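The scrubbing job and who gets to keep it

I have worked in stone for most of my adult life, the last stretch of it at Niskanen, where we cut and finish slabs for kitchens, lobbies and the occasional bank. In November the company put a robot arm on the washing station. It does the scrubbing between polishing and inspection. The project is called Hosta on the paperwork and "the arm" by everyone on the floor.

I am in favor of it, mostly. I want to say where I'm not.

Scrubbing slabs is bad work. You lean over a table for hours with your arms out and your sleeves soaked, and your shoulders tell you about it at night. When I started it was given to whoever was newest. Heikki Kauppinen did it for two winters and still can't lift his right hand above his ear without making a noise. If a machine can take that over, I don't see a good argument for keeping a person at it. People who say hard work builds character have usually been away from that table for a while.

What the company left out of its plan is that the washing station was also where you learned to see stone. Going over a slab by hand, you found the pits, the filled cracks, the spots where the polish had gone thin. After a few hundred slabs you could feel a bad edge before you saw it. New hires now go straight to the inspection screen, and they are looking for faults they have never touched. Onni Mustonen, who runs inspection, told the managers that 20 slabs came back from customers in the first months with marks a washer would have caught. The managers said the arm was still being tuned. Both things may be true.

The other change is in the pay sheet. Washing used to be its own job, with its own rate. Now it is a duty added to the finisher's job: you load the table, start the program, watch it, clear the faults and swap the brush. The rate went up by 95 cents an hour. Two people used to share the station, and one finisher now covers it along with everything else. No one was let go, and I give them credit for that, but the second position was not filled when it came open.

I would ask for two things. First, every new hire should spend a few weeks washing by hand, at full pay, before going near a screen. It would cost the company little and the backs can stand a few weeks. Second, the people who work beside the arm should have a say in how fast it runs. At present the speed is set in the office, by someone reading a cycle time, and the finisher has to keep up with the loading.

I have heard the younger crew call this nostalgia. I don't miss the wet sleeves. But a shop that cuts stone needs people who know stone, and we used to get them from that table. If the training is going to happen somewhere else, somebody has to put it on the schedule - and when I checked last week, it wasn't there.

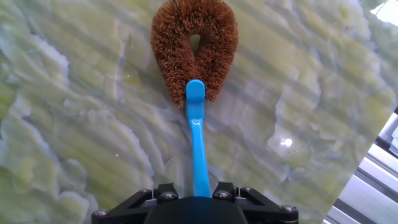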